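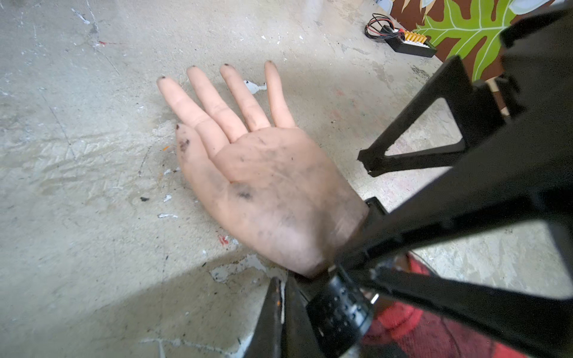 Just replace the work surface already, somebody wrote under my last post, a worn gray top only gets grimier and then the grime gets on everything you lay on it.

Nustness
Thursday, October 18, 2018

Home Threads Replies Saved

I've been chewing on that reply all through breakfast, because it's a fair point and kindly meant, and I'm still going to keep my old top (sorry!). It has been with me for six years and I know every dull patch on it.

The grime part is true, though. Gray hides dirt beautifully, so you go along thinking the bench is fine, and then you set down something pale and soft and pick it up again with smudges on it. Fingertips are always the worst, mine included. They're what touches everything.

So, my routine, for the three people who asked. Crumbs and grit first, with a dry brush, the soft kind you'd use on a good coat. I used to skip this and go straight in with a wet rag, and all I did was push the grit around in circles and make the worn places worse.

Then warm water with a little dish soap, and a cloth I don't mind losing. I do the front edge twice since that's where my wrists sit. Let it go properly dry before anything goes back. I set the kitchen timer for 20 minutes and have my coffee, which may be the real reason I like cleaning day so much.

I did try the Zekero paste that everyone was so excited about in April. It smelled lovely and left a slick feel I couldn't get used to, and small parts went skating off toward the floor. Half a tub left if anybody local wants it!

Soft, light-colored things get their own treatment. Plain soapy water, a fingertip wrapped in a cloth, very light pressure, and I go into the creases last. Dark purply spots I've mostly made peace with. I scrubbed too hard at one once on an old rubber mat and ended up with a shiny patch that bothered me far more than the spot ever did.

The other thing that helped was having somewhere else to put stuff. I got a Piler tray from Ojala, nothing fancy, and now the greasy bits live in there and the clean bits stay on the bench. Well, most days. Tuesday got away from me.

Someone else wanted to know if I'd put a mat over the whole thing. I've gone back and forth! I like feeling the real surface under my arms, and a mat slides when I lean. Maybe a small one on the left, where the worst of the wear is. If you've got one that stays put, please tell me what it is and where you found it.

More from Nustness
Which brush for which mess
The drawer I finally emptied
Ojala trays, stacked two ways
Getting ink off your hands before dinner

Older Newer Top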